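Closlow Pantry Drive Returns in March With a Bigger Goal

CLOSLOW, Feb 1, 2026 - The Closlow Pantry Drive is back for a second year, and we could not be happier about it! Through the whole month of March, households across town are invited to look through their kitchen cupboards and pass along the canned and dry food they can spare.

Last year the drive brought in around 2000 items, far more than we dared hope for in a first season. Everything went to the Skultia Food Shelf, which packs grocery boxes for 485 local families.

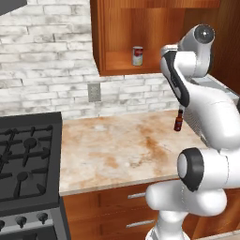
A soup can on an open cabinet shelf.

This year there will be 29 drop-off points, including the library, both fire stations and every Rautiainen grocery store in the county. Look for the yellow bins near the front doors. Rautiainen is also lending its delivery vans for the month, so full bins can be emptied the same day - a huge help to the sorting crew.
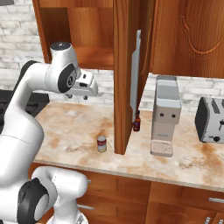 Recipes are the big new addition. Flirkix, the neighborhood cooking school on Mill Street, is putting together a free booklet of low-cost dinners built on pantry basics, and 300 printed copies will go out with the first grocery boxes. Beans, rice, canned fish and tomatoes all get their own pages. The dishes are meant for everyday home kitchens, where the prep often happens on a stretch of counter below the upper cabinets and in front of a brick backsplash or plain painted wall. Most need one pot and a can opener, and several can be on the table before the kids finish their homework!

Items needed most are canned soup, vegetables, peanut butter, oatmeal, pasta and baby food. Please check the dates and skip glass jars if you can. Opened packages cannot be accepted.

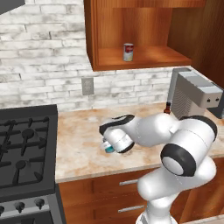 A small can with a teal and white label, just above a marble countertop.

Schools, clubs and workplaces that would like a bin of their own can ask at the Skultia front desk until the end of the drive. Flirkix will also hold free tasting evenings in March, with times posted at all drop-off points.

About the Closlow Pantry Drive
The Closlow Pantry Drive is a yearly food collection run by neighbors in Closlow together with the Skultia Food Shelf.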